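The gift packers at Saltelero used to start their shift at six, so the first orders could make the morning truck. These days they come in at eight. The change came in with a pair of robot arms, and the woman who runs the packing room can't stop talking about it.

"I have breakfast with my kids now," she says. "That's my whole review, you can print that!"

Saltelero sells small gift sets by mail - soft toys, mostly, in paper bags with string handles. In May the company packed 1,956 of them, and the month after that 1,974, which doesn't sound like much of a jump. She's quick to point out that those months had fewer people on overtime, and she is far prouder of that than of the totals.

The arms run on a bag-handling program called Stimix, set up over the winter by a small outfit called Pillay. Paper bags were the hard part. A box stays where you put it, but a bag folds, leans and slides away, so one arm has to hold on to it while the other one works.

"The first week I wanted to cheer every time they got one open," she says. "I did cheer, a couple of times. It's like watching somebody learn to tie their shoes." 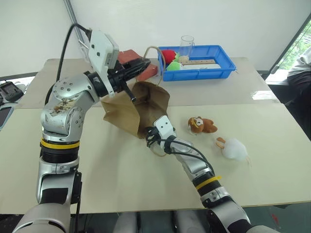

One of the packers, listening in from the doorway, isn't quite so sure. She says she likes the later start and her wrists feel better, but she misses the talk across the table, and she'd like it in writing that nobody's hours get cut next year.

The supervisor nods at that. She has asked for the same thing herself, and the owners have promised an answer before the holiday rush. So far no one has lost a job. Two packers have moved over to checking and repairs, with a raise, and everybody takes a turn at teaching the arms a new motion.

That last part is what she really wants to talk about. The people who know how to pack a bag are the ones deciding what a good one looks like - how far to open it, when to let go, when to give up and ask for help.
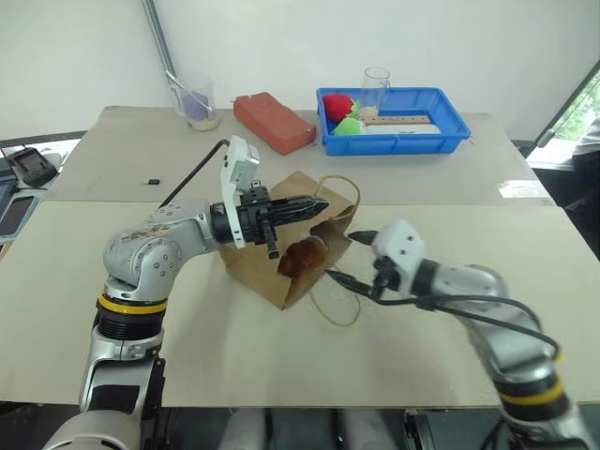 Almost 300 practice runs went into a single motion this spring, and the packers scored every one of them. "They were tough graders," she says, laughing. "Way tougher than me. But it was their work, so who else should do it?"

Would she go back? She thinks about it for longer than I expected. The six o'clock start, no. The old radio and the gossip, maybe on a Friday kind of afternoon. Next she wants to try the bigger bags that go to Wundisent, a shop that orders 200 at a time, and she already has a list of what will go wrong. 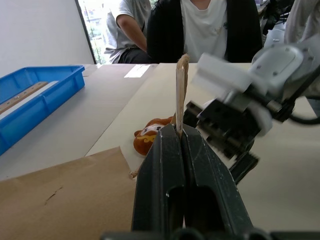
A gripper holding a thin strip of wood in the packing room at Saltelero.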